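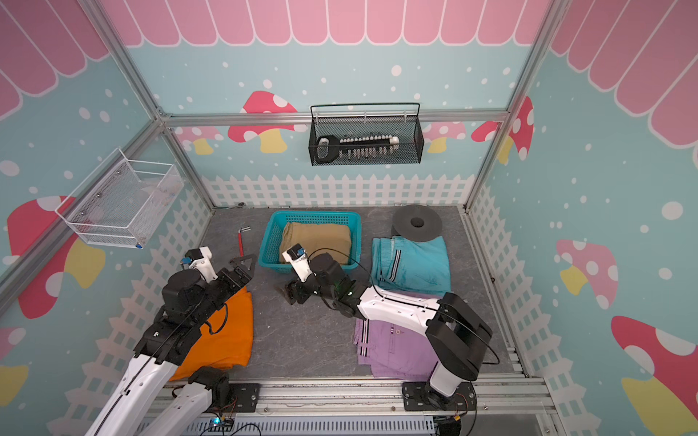

Folding was the part Rhonda Ross always put off, and she told the team at Ritano that one basket per type of clothing finally got her through it.

Category: Home & Laundry / Community News
7 May 2025 | By Rosalie Prantl

Ritano Opens Free Folding Evenings to Everyone in Gagnon

GAGNON – Ritano, the neighborhood home-skills workshop, is opening its folding evenings to the public, free of charge, starting this month. The sessions began in November as a small trial for people who had just moved into their first apartment, and they filled up so fast that we had to bring in more tables (and more chairs, twice!).

The idea is simple. People bring a load of clean clothes from home, learn a flat fold that works for most of what they own, and go home with everything sorted and ready to put away. Track pants get plenty of time, and so do khakis, which many of our guests had only ever hung up or thrown over a chair. Side stripes are a great help to beginners: line them up along the leg and the rest of the fold nearly takes care of itself.

Baskets come up every session. We like plastic ones with perforated walls, low enough that a folded pair of pants can go in flat and come out the same way. A folded item should fill most of the basket without being pushed down. If a corner stands up at the rim, lift the piece out and fold it once more across the middle.
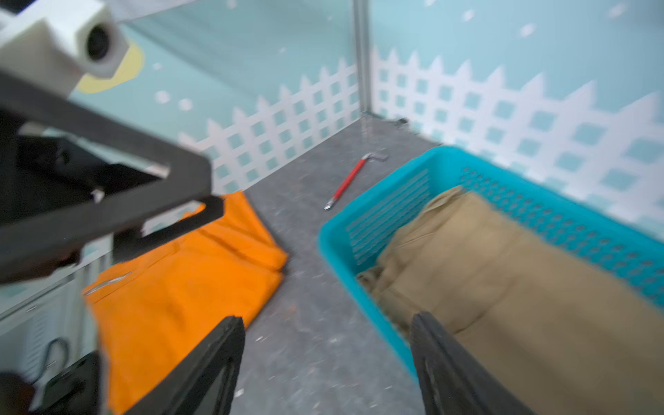
Rosaire Landry wrote to ask whether the same approach would work for a shelf shared by three kids, and whether bright colors really make a difference.

They do, and we have been so pleased to see it. Families who give each child a color find their piles again in seconds, even when the clothes have been left on the floor overnight. A turquoise basket is easy to spot, and an orange cloth laid out flat makes a good practice piece for small hands.

Each evening has room for 2 groups of 5, and every group gets its own table. "I came for the shirts and stayed for the towels," said Gaétan Lachance, who has signed up again. Rajeshwari Kurup will lead the sessions through the summer, with a short segment on mending seams before things go back in the drawer.

Ritano has also printed 2000 copies of its folding sheet, which are free to pick up at the front desk. Bring your own clean laundry and a basket if you have one. Places can be reserved in person at the workshop.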